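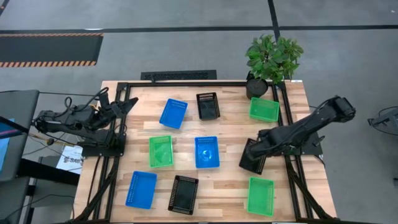
What should an organisation settle before it asks a supplier for a price on a two-arm bench station?

The tasks the station will be used for in its first year, the floor area available, and who will look after it once it is installed. Suppliers can quote without this information, but the quotes received will be difficult to compare.

Report on the visit to the Dillis robotics workshop, Nokulby

Prepared by the Equipment Planning Office, Anula Technical College

The college intends to include automation equipment in its capital program for the coming financial year. In August, members of the Equipment Planning Office travelled to Nokulby to see bench-mounted robot arms in use and to discuss costs with the people who run them. The visit began at 9.30 am and finished shortly after lunch. Dillis does not sell equipment, and the office is grateful for the openness with which its staff answered questions on spending.

The stations

The station of most interest to the college has two arms mounted at opposite sides of a timber-topped table, with a black aluminium frame around the edges. The objects on the table during our visit were plastic baskets in several colours. Staff advised that baskets of this kind are bought from ordinary homewares suppliers and that Dillis allows $155 per station each year for items to be handled. They recommended a separate budget line for these purchases, as they are small, frequent and awkward to process through a capital account.

Our hosts were firm that the price of the arms should not be taken as the price of the station. In their own first proposal, the table, frame, mounting plates, cabling and computer were listed together as sundries, and the allowance was exhausted before the second arm was fitted. 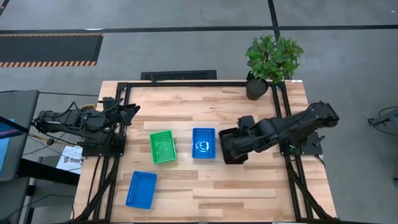
Cabling was raised more than once. Dillis now orders spare cable sets with every station, at $915 per set, and holds them on site. A damaged cable had previously left a station idle for 28 working days while a replacement was shipped from overseas. The college's present purchasing rules would treat a spare set as a consumable, and the office will seek advice on whether it can be included in the original order.

Floor space was the second matter. The table itself takes up little room, but an operator's desk, a screen and clear access on all sides must also be provided. The room proposed on the Torres campus measures 93 square metres. Dillis staff considered this sufficient for four stations, or three if classes are to be taught in the same room.

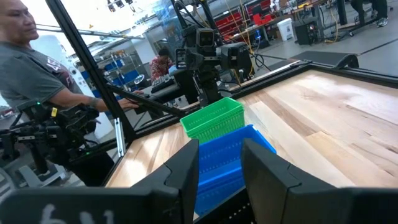 Staffing is harder to cost. Dillis assigns one technician to its stations and expects operators to carry out the daily checks themselves. The college has no equivalent position at Torres, and a part-time appointment would need to be funded from the operating budget from the first month.

Matters for follow-up

The office will request itemised quotations from at least three suppliers, with arms, frames, cabling, computers, freight and training shown separately.

Facilities has been asked to confirm the power supply and floor loading at Torres before any order is placed.

Dillis has offered to share its installation checklist and its maintenance log for the past year. Both will be attached to the business case, which is due in December.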